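The allotment, second spring

In April I got the key for my second year at the allotment in Ullbridge. The first year I wrote nothing about it, because I was ashamed of my carrots. This year I want to write a little after each visit, also to practice my English, so please be patient with both the vegetables and the grammar.

The plot is 16 steps long and not very wide. It lies at the low end, near the brook, and the ground there is heavy clay. When I signed the paper I thought soil was soil.
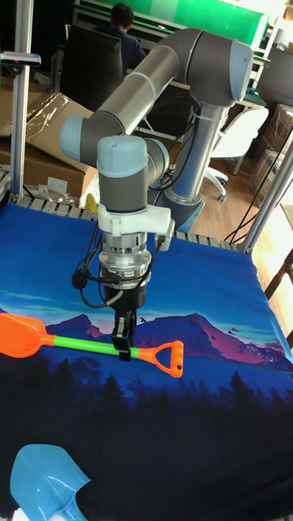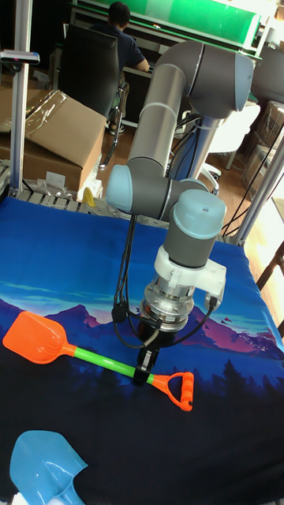 A green handle on the shovel, in both.

My neighbor on the next plot told me on my first day that clay should never be dug in spring at all, only covered, and that I would thank the worms for it later. Dig it in October, leave it rough, let the frost break it. If you missed October, put compost on top and go home.

I had missed October. I had also already dug one third of the plot, and I was proud of how straight the edge was. By the next week this third had dried into lumps which I could not break with my foot. The other two thirds, where I had been too lazy, were still dark and a little crumbly under the dead grass. So I was convinced, but slowly, and with a sore back.

The compost is a question of money. The garden center on the Bevine road sells it in bags, and for a plot like mine you need many more bags than fit into a small car. The other possibility is the heap at the Rodrigues stables, where you may take old horse manure for free if you bring your own sacks and if you come on Wednesday before eight in the morning. I went there three times. The manure at the back of the heap is the good one, it is black and has almost no smell. The manure at the front is fresh and I do not recommend it, neither for the plants nor for the car.

I laid it as thick as my hand is wide, directly on the weeds, with wet cardboard under it. You must take the tape off the cardboard first. I did not do this everywhere, and I am still finding pieces of tape.

Now the potatoes. In my family potatoes were always planted in trenches, and my grandfather would have been very unhappy to see what I did this year. I only pushed each one down through the compost and the cardboard until it touched the clay, and closed the hole with my hand. 27 potatoes took me less than one hour. The variety is called Gutura, which I had never heard of before; the woman at the seed swap said it is late but it does not mind wet feet. I liked this expression very much and wrote it down.

After that came the beans, and there I have nothing wise to say. I planted them too early. Two nights were cold and the leaves went brown at the edges, then they fell. I have sown again in pots on the kitchen window, and the window now does not open.

The carrots I will try in a box. A root which wants to go straight down cannot do this in clay, it meets a lump and makes two legs. Last year every carrot I had was wearing trousers. For the box I mixed sand with old compost, and I put it on two bricks, so the slugs have a longer way. I do not know if slugs care about a longer way. In the evening I have seen them on top of the fence.

There is also the matter of water. The tap is at the high end, next to the gate, and I am at the low end, so in a dry week I walk a lot with two cans. With the compost on top I walked less this May than last May. Under the cardboard it was still damp after nine days without rain, and there were worms there, some of them quite fat. I did say thank you to them, in my own language, when I was sure that I was alone.

What I would like to hear from people with heavy soil: do you leave the cardboard until autumn, or do you take it away when the bindweed comes through? Mine is coming through already, exactly at the places where two pieces meet. I pull it every time and it comes back with more leaves. Someone on the path told me to let it grow up a stick and then deal with the whole stick, but I did not understand what "deal with" means in this case, and I was too shy to ask.

Next time I will write about the shed door, which has opinions.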